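Participants wanted: teaching a tabletop arm by remote control
Veno Lab, Bellcombe

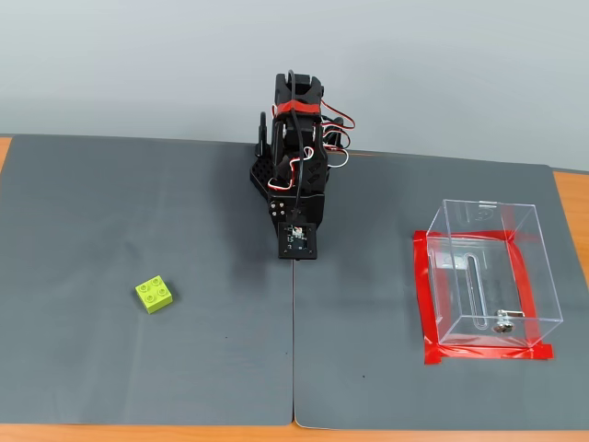

We are looking for people to operate a small robot arm for a study on how the order of practice affects what a learned control policy picks up. No background in robotics is needed. You will drive the arm with a hand controller, and every run you make is recorded as a demonstration.

The study follows a result from our pilot. Policies trained on 900 demonstrations from many different operators did better on new brick positions than policies trained on 3000 demonstrations from one expert. We want to find out how much of that came from the variety of operators and how much from the way their sessions were ordered.

What you will do
You will complete 300 short runs spread over 6 visits. The tasks use a Duplo brick and a clear box on a tabletop. Before each run the screen tells you where to set the brick down and which task to do. Failed runs are kept and labeled, so please do not restart when a grasp slips. The first visit begins with practice time that is not recorded.

Who can take part
Adults 18 and over with normal or corrected vision who can use a hand controller comfortably while seated. Left-handed people are very welcome, as we had few in the pilot. You cannot take part if you worked on the pilot or have operated this arm before.

Payment
You are paid at the end of each visit. If you stop early you keep what you have been paid, and you can ask us to delete your runs at any time before the data set is released.

What we record
Arm joint positions, controller input and video from the arm and table cameras. We do not record your face or voice.

Sessions run through December at our Banport Street building. The last start time is 4 p.m.

To sign up, write to Viorica Spahić at the study desk with your age, which hand you use and the times you are free. Questions about the method or the pilot data can go to Ewan Halliday.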